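Household robot makers agree to first common rules for kitchen chores

December 26, 2018

Four makers of household robots have signed up to a shared set of practice rules for kitchen work, the first time any of them have agreed on how a chore should be tested before it goes near a real home.

The rules, out this week, cover sinks, counters and open shelves. Stoves were left for later. So were knives.

Gritholm, Riline, Soylu and Tiveck all put their names to the text. It is voluntary, no fines, no sticker for the box. A company that signs has to publish its results in the same format as everyone else, bad runs included, and has to say plainly which runs were done in a simulator and which on a physical robot.

That last part took the longest to settle. More than 3000 simulated runs were submitted during drafting and a good share of them could not be compared at all. Different sinks, different lighting, different ideas of what counts as "finished."

"One company called it done when the bowl left the basin. Another wanted it down on the counter and the arm backed off," said Csenge Gulyás, who edited the text. "Both fine. But you can't put them in the same table."

Under the new wording a task ends when the object is at rest and the gripper is clear of it. If the object is dropped and picked up again, that is a failed run, even when it gets there in the end. Human help of any kind has to be logged, with the time.

The document also sets a slow zone. Near glass or a faucet, the arm has to drop to the reduced speed the maker has declared for that model, and the declared figure must be in the manual where an owner can find it. Riline had pushed for one speed for all machines — the others said arms differ too much for that. The declared speed was the compromise.

Fergus Lennox, a test engineer who worked on the simulation chapter, said the hardest arguments were about small stuff. Whether food left in a sink should be part of a test. Whether a test kitchen should be tidied up before the run starts. (Answers: yes, and no.)

"People's kitchens have things in them," Lennox said. "If you clear the counter first your not testing anything an owner would recognise as a chore."

Simulated kitchens must be kept on file with the results, so a run can be repeated by someone else. Makers have to keep them for two years. Two views of the work area are the minimum, and a wrist view may count as one of them if the object stays visible up to the grasp.
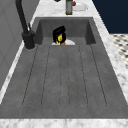
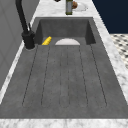
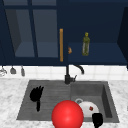 Simulated kitchen work, all three.

Clutter gets a section of its own in the rules, and it is the part most likely to change what makers do day to day. Test items can no longer be set out one by one with clear space on every side. They have to overlap, or sit partly out of view, or be close to something the arm must not hit. The big red ball and the white bowl tilted beside it in the third picture would qualify, the ball hides part of the bowl and the gripper has to come in close to both. A run like that is to be scored seperately from a run with a single item in an open basin, and makers must give both scores, side by side, same size type.

Clutter scores are expected to be lower across the board. Soylu said it would publish its first set anyway and update as the software changes. Tiveck said it supports the section but wants a clearer line on how much of an object may be hidden before a run is thrown out. The text as it stands leaves that to the tester, who has to write down the reason.

Gritholm did not comment on its scores.

Physical testing gets a shorter chapter. An emergency stop within reach of whoever is supervising, no children or pets in the room, water shut off at the valve unless the task needs it. A simulator pass is required before each new chore is tried on hardware, and again after any change to the gripper.

Comments on the draft stove chapter open in March. The signed rules apply to new products only, machines already sold are not covered.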